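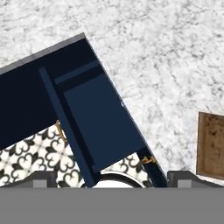
How I paint kitchen cupboard doors without taking the week off

I've painted three kitchens now (two of mine, one of my sister's, who paid me in curry) and I still get asked how to do it so often that I'm writing it down. My method is slow in places and a bit lazy in others, and it suits doors with a recessed panel best, though flat ones are easier still.

What you'll need

Sugar soap, a couple of sponges, 120 and 240 grit sandpaper, a decent adhesion primer, satin or eggshell cupboard paint, a small foam roller and a 2 inch angled brush. Masking tape, a screwdriver, sandwich bags, a pencil. Something to rest the doors on. I use upturned yoghurt pots!

Getting the doors off

Take a photo of the whole kitchen first, doors shut. Then give every door a number and write it inside the hinge hole, where the paint won't reach, and put the same number on a bit of tape inside the cupboard. The screws and hinges go in a sandwich bag with that number too. My first kitchen had 23 doors and drawer fronts and I numbered precisely none of them. I spent a whole Sunday holding doors up to holes and swearing.

Handles come off as well. Don't be tempted to paint round them, you'll always see the edge.

Washing

Go over everything with sugar soap, then do it again, especially above the cooker and round the handles. Rinse with clean water and leave to dry overnight. Grease is what makes paint peel, so if you only do one bit properly, make it this one.

Sanding

You don't need to get back to bare wood. A light rub with the 120 until the shine has gone is plenty. I fold the paper in half and run the crease along the inside corners of the panel, which gets into the groove nicely. Hoover, then wipe with a damp cloth.

If you're changing the handles and the new ones have different holes, fill the old ones now. Two thin fills are better than one fat one, as the filler sinks as it dries and you'll get a dimple.

Priming

One coat on MDF or laminate, two on pine or oak. Do the recessed panel first with the brush in the corners and the roller on the flat, then the rails across the top and bottom, then the long side pieces last. Brush in the direction each piece runs. If you're going dark (navy, bottle green, that sort of thing) ask for a grey-tinted primer and you might save yourself a coat.

When it's dry, a quick go over with the 240 and another wipe.

Top coats

Same order as the primer. Thin coats! I know it looks patchy and awful after the first one, and I know you'll want to slap more on. Leave it alone. Paint pools in the corners of the panel, so come back after a few minutes and check for runs with a torch held low to the door. Dark colours usually want 3 coats, pale ones can get away with two.

Between coats I wrap the roller in cling film and stick it in the fridge. It keeps fine until the next evening.

Backs or fronts first?

Backs. You'll make your mistakes there, and if the fronts are done last they don't get marked when you flip them.

Putting it all back

The paint will feel dry by the following morning but it's still soft underneath. I rehang after 2 or 3 days and then I'm very gentle with them for a couple of weeks, no scrubbing and no tea towels hung over the top. Little stick-on felt pads inside the corners stop the doors sticking to the cupboard.

If a door hangs wonky, the hinge has two screws you can fiddle with: one usually shifts it side to side, the other in and out. Quarter turns, then shut it and look.

Keep a jam jar of leftover paint for chips. Label it with the colour name, because you won't remember.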